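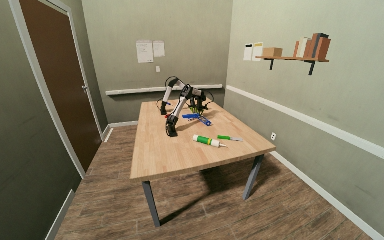
Spent Thursday arvo at the Terow open day in Wendport and my feet are killing me, but I have thoughts! Small thread.

Most of it happens in simulation before a real arm gets near a bench. Geeta Sisodia ran our session and had the virtual room up on the big screen, shelf, books, door and all. I asked why bother with the books. She said a plain grey void makes everything look easier than it is (fair enough).

The task set is workshop odds and ends: caulk tube, scraper, little coloured bits. Two arms, one table, and they have to share the middle without clobbering each other. That's the hard part apparently, more than the gripping.

Then they let us drive!! I got 6 minutes on the controls and my left arm spent most of it chasing my right. Satish Rathore, next in line, was annoyingly good at it.

Someone asked how long a training run takes. Roughly 17 hours on their current setup, and they change the lighting and colours between batches so it doesn't get too used to one room.

Didn't get to the Kuvberg stand, the queue was out past the car park. If anyone made it in, tell me what I missed?

Next one's in December, 60 spots, free but you have to book. I'll put the link up when I find the flyer, it's in a jacket somewhere.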